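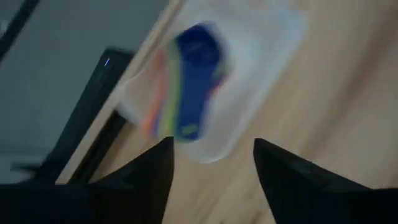
Clekano opens hand-guided teaching trial, with doubts attached

Lerkavthorpe, June 4, 2021

Clekano will spend the next few months finding out whether showing a robot a job by remote control is any cheaper than programming it the old way. The company is not yet convinced.

Under the trial, called Brevarura, an operator steers a pair of table-mounted arms through a task such as reaching for items in a container. Each run is recorded and used to train the arms to try the job on their own. The plan calls for 600 recorded runs across 5 tasks.
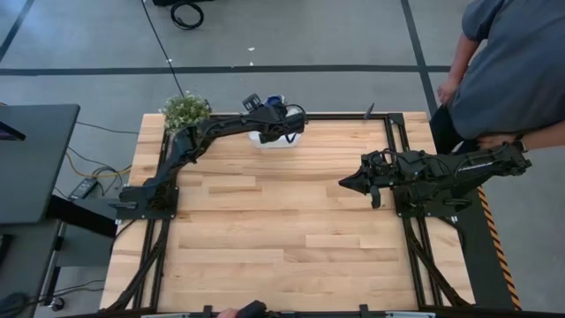

"We've all seen the polished videos, and they rarely show the labour behind them," said Ramil Gatchalian, who heads the trial. "If it takes a skilled person three weeks to teach an arm to pick something out of a tub, I want that on the invoice."

A pilot in May produced 177 runs. Clekano has thrown out around 70 of them for jerky or hesitant steering, and will count those hours in its final costs.

Vilela, a packaging firm, has asked to see the results before it commits to any purchase. Clekano says it will publish the failed attempts along with the good ones.

Media inquiries: Clekano front office, Lerkavthorpe.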